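Notebook, cell 2 (Mistton)
19 Sep 2022

OK, catching up on the insertion cell before I forget what I changed. Short version: the fingers are sitting straight again, the board got re-taught, and the wrist cable still bugs me.

The cell had been drifting for a while. The log says 3345 cycles since the last proper going-over, which is more than I like (we said every 600, and then everybody got busy with the Vusudmont boards and that was that). What finally got me out of my chair was the memory card going in crooked twice in a row this morning. Same lean both times, so I stopped the run and went looking.

First thing I checked was the fingers. I powered the gripper down, wiggled the blue ones by hand and yep, there was play at the root, down where they go into the black body. Took them out, cleaned the seats with a dry brush, found a fair bit of gray dust in there. I put them back in and snugged the screws a little at a time, going back and forth. Please don't crank one side all the way and then do the other! I did that in December and spent an afternoon chasing a tilt I had made myself.
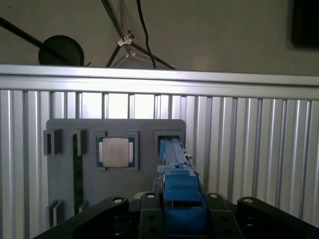
With the fingers tight I went on to the board. I re-taught the processor socket first, since the other points hang off it, then the long slot for the memory card, then the recess at the upper right. That last one is the fussy one. If you come up at it from below at normal speed you can catch the lip, so I dropped the approach speed for the final stretch and saved it as its own point. It's called "recess slow" in the Deligiannis program. The old point is still in there, I just don't call it anymore. Somebody remind me to delete it once we trust the new one.

I also backed the grip force off a notch for the processor. No marks on the chips so far, I just didn't love the sound it made on the way in.

After that I ran the whole sequence at half speed with my hand on the stop, then a few at full speed. Card went in square, processor dropped in without a shove. Good enough to hand back to the afternoon run.

Still open:

The wrist cable. It's fine in the home pose but pulls tight when the last joint turns all the way around. I gave it a bit more slack and a new tie, but it really wants a proper clip. I asked Endov for 2 of them (one spare).

The board mount. I leaned on it and it didn't budge, so I left it alone. I want to check it against the corner pins anyway before I blame the fingers for everything.

Finger wear. The tips look OK to me - a little shiny on the inside faces, no chips or cracks. I've got a second set printing overnight, same file as before with the fillet a touch bigger at the root. If they come out clean I'll label them and put them in the drawer under the controller.

Next check goes in at 600 cycles, and I set the counter to nag this time. It'll pop up on the pendant and you can't clear it without the maintenance login.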